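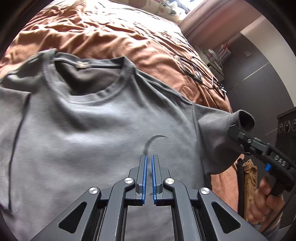 Search talks, papers, people

Speaker Notes: Two-Handed Handling of Soft Garments with Hand-Held Grippers

By Ching-wen Chu, Clernance
January
14 shares | 2 comments

Opening

Good afternoon, and thank you to the organizers of the session. I will speak on behalf of the Clernance group on soft goods. The subject is the collection of folding demonstrations with paired hand-held grippers, and what we learned when we changed the way those demonstrations are divided and labeled.

The work was carried out under a project called Nurnalance. The learned policy is called Tekero, and I will use that name for it throughout. Please hold longer questions until the end. Short questions of fact are welcome at any point.

The problem

A T-shirt has no fixed shape. Two shirts of the same size, dropped on the same bed, will present different edges, different hollows and different hidden layers. A policy that has learned to reach for a sleeve must first decide which of several folds is the sleeve.

In our earlier work we treated each demonstration as one continuous action, from first contact to final release. The resulting policy was fluent in its motion and poor in its choices. It closed on folds in the body of the shirt as readily as on a hem. It also closed on the blanket, and the blanket then traveled with the shirt.

(Pause. Ask how many in the room have worked with cloth.)

Data collection

The demonstrations were recorded in ordinary homes. We asked each operator to use a bed that was in daily use, with whatever bedding was on it. We did not ask for the room to be cleared, and we did not supply a backdrop or special lighting. Windows were left uncovered if that was how the household kept them.

The operator holds one gripper in each hand. Each gripper carries its own camera, so that every demonstration yields 2 views of the same cloth. The set reported today contains 3873 demonstrations. Of these, 600 were set aside for evaluation before any training began, and they were drawn from homes that do not appear in the training portion.

I should mention a limit here. All operators were adults who fold laundry regularly. Their habits are consistent, and the policy has inherited them. It has seen very few clumsy attempts, and we consider that a weakness of the set.

The method: four phases

We divide every demonstration into 4 phases. The labels are applied by a person, who reviews the recordings from both hands together.

1. Survey. The shirt is in view and no grip has been made. The label records which parts can be identified with confidence: collar, hem, left sleeve, right sleeve. A part that the labeler is unsure of is marked unsure. We found this third value to be of real use in training, and I will return to it.

2. Approach. The open jaws are brought to the cloth. The important question in this phase is what lies between the two pads. With dark gray cloth on a peach-orange blanket, the change of color helps a great deal. It does not settle the matter, as one pad can be over the garment while its partner is over the bedding, and the policy must still judge how much cloth to take up.

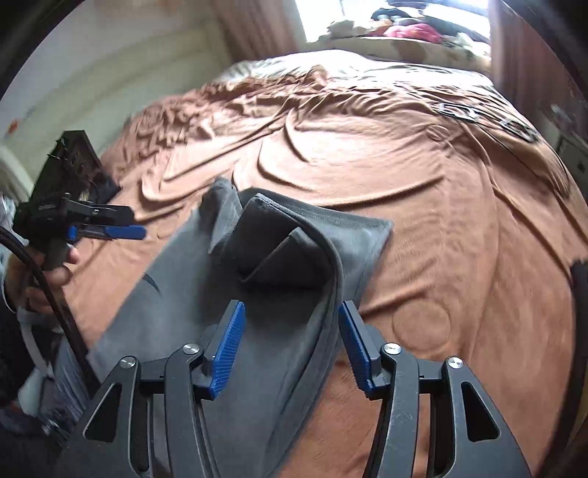 3. Grip and transfer. The jaws close and the cloth is moved. The label gives the part held by each hand and the order in which the hands closed. Where one hand holds while the other moves, both roles are recorded. Our earlier labels named only the moving hand, and the holding hand was treated as idle. I regard that as the most serious error in our first study.

4. Release. The jaws open and the hands withdraw. A release is marked clean if the fold stays where it was placed. If it springs back or drags, the label says so, and the demonstration is kept. — Stress this point. Visitors often assume that failed folds were thrown away.

Results

We compared Tekero with our earlier policy, trained on the same recordings without phase labels. The phased policy chose the correct part of the garment more often in the evaluation homes. The largest gain was in the holding hand, and the second largest was in approach, where grips that included bedding became noticeably less common.

The unsure label changed behavior in a way we had not planned. When the survey phase returned an unsure part, the policy tended to lift a nearby edge and look again before committing to a grip. Operators do the same thing. We had never named it in our instructions to them.

There was no improvement in release. Clean releases occurred at the same rate under both policies. Our reading is that release depends on contact forces that a camera does not record well, and we make no claim beyond that.

(If time is short, skip to Limits.)

Comparison with Mak

Several of you asked before the session how this relates to Mak, our tabletop system. Mak works on a flat, rigid surface under fixed cameras. A policy trained only on Mak recordings did poorly on beds, where the surface gives way under the jaws and wrinkles of its own accord. Adding Mak recordings to the home set gave no clear benefit — nor did it do harm. We have left them out for simplicity.

Limits

The garments were mostly short-sleeved shirts. We have too few buttoned garments to report on them. Gray and black clothing on dark bedding remains difficult, and the labelers found it difficult as well. Labeling by hand is slow, and a second labeler reviewed only a portion of the set. We intend to have the remainder reviewed before release.

Next steps

The next collection will take in trousers and long sleeves. We also plan to record grip force at the pads, with the release phase in mind. Groups wishing to use the phase labels may write to me at Clernance, and I will send the labeling guide. I am glad to take questions now.

2 comments | Share this talk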